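December, notebook, lounge catering trial

Started 7:40. Eun-ji had the Skisside lounge counts from last night: 300 guests through the door, 200 hot plates served, 67 sent back half eaten or untouched. Most of the returns were the egg dish again. Bouchra thinks the holding time is too long when a departure slips and everyone stays put. I want the gate delay log next to the plate log before we change the recipe.

Brudell can move the second delivery to 2 pm. Tkachuk still quotes the old dock fee. Asked for it in writing.
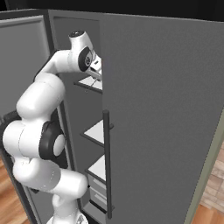 Tried the short menu on paper. Dropping the egg dish after 10 and putting soup in its place saves one cart trip per turn. Staff at the desk would rather keep a hot item all day, as regulars ask for it. Fair point, leave one in.

Jumon wants the recognition cards for lounge staff in the same order as the menus. Print run is 900, both sides. Eun-ji to check the spelling of names against the roster, two were wrong last time.
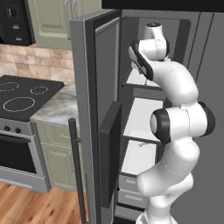 Arm at the open refrigerator, upper shelf compartment.

After lunch: delay log arrived, times in local and UTC mixed together. Bouchra is sorting it. No conclusion on holding time yet.

To do: call Tkachuk, new labels for the soup wells, ask Skisside about the late shift.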